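Teleoperação de dois braços com roupa: como gravar demonstrações que sirvam?

Perguntas > Robótica > Teleoperação e ensino por demonstração
Vista 3152 vezes

Pergunta

Estou a montar uma tarefa com dois braços: separar peças de roupa de um monte pequeno e estendê-las uma a uma. Comando por líder e seguidor, ou seja, mexo em dois braços pequenos com as mãos e os grandes copiam. Uso o programa Edero para gravar, com uma câmara em cada pulso e uma fixa.

Já gravei 264 demonstrações. O modelo treinado vai até ao monte, fecha a pinça e quase sempre apanha duas peças juntas, ou fecha no ar um pouco acima do tecido. Com blocos e copos, na mesma bancada, não tive este problema.

Dúvidas:

1. Vale a pena gravar mais ou deito fora o que tenho?
2. Devo começar sempre com o monte arrumado da mesma maneira?
3. Quando falho uma pega durante a gravação, apago o episódio?

Gravei quase tudo sozinho, em sessões longas, se isso interessa.

Resposta 1

Grava mais. Com tecido 264 é pouco. Eu só comecei a ver resultados perto dos 2000 episódios e mesmo assim com toalhas, que são mais fáceis. Verifica também a calibração dos líderes, que no Giston perdia o zero sempre que se desligava a alimentação.

Comentário: Os meus não são Giston, mas vou ver o zero.

Resposta 2 (aceite)

Antes de gravar mais, vê dez episódios seguidos à velocidade normal, só pela câmara do pulso. Se tu não consegues decidir onde pegar olhando só para essa imagem, o modelo também vai ter dificuldade. No meu caso a câmara estava demasiado inclinada para a frente e os dedos da pinça mal apareciam no momento de fechar. Mudei o suporte e regravei tudo. Custou, mas as gravações antigas não se aproveitavam.

Quanto às tuas perguntas:

Monte inicial: não o arrumes. Larga as peças de uma altura de dois palmos e grava como ficarem. Troca a ordem das cores, senão o modelo aprende que a peça de uma certa cor está sempre por cima.

Pegas falhadas: depende. Se falhaste e corrigiste logo, fica. Se andaste às voltas mais de 10 segundos, apaga. Eu marco estes episódios com uma etiqueta no Edero e decido no fim da sessão.

Duas peças juntas: usa os dois braços. Uma pinça fica baixa, no tecido que deve ficar no chão, e a outra puxa a peça de cima pela borda, devagar e para cima. Se fizeres tudo com um braço e deixares o outro parado, o modelo aprende a deixá-lo parado.
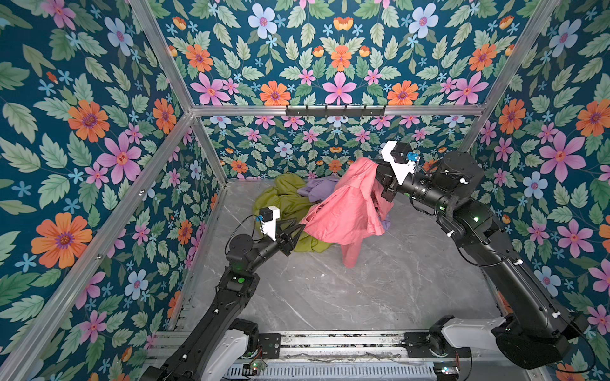 Foto: bancada Hjaltested / Danico

Na foto, a pinça direita segura a camisa rosa pela borda superior e a bainha ainda toca no chão. A esquerda está metida no pano verde. É nesta altura que convém abrandar o líder: se puxares de repente, a peça de baixo pode vir atrás e ficas com um episódio que ensina o erro.

Quanto às sessões longas, corta-as. Ao fim de uma hora eu já pegava em tudo pelo mesmo sítio, e isso via-se nos dados.

Comentário: Fui ver os vídeos do pulso e em metade não se vê a ponta dos dedos. Vou rodar o suporte e recomeçar.

Resposta 3

Tive o mesmo problema de fechar no ar. Era atraso entre a câmara e as juntas. Confirma os tempos gravados.

Editada em 9 de junho de 2022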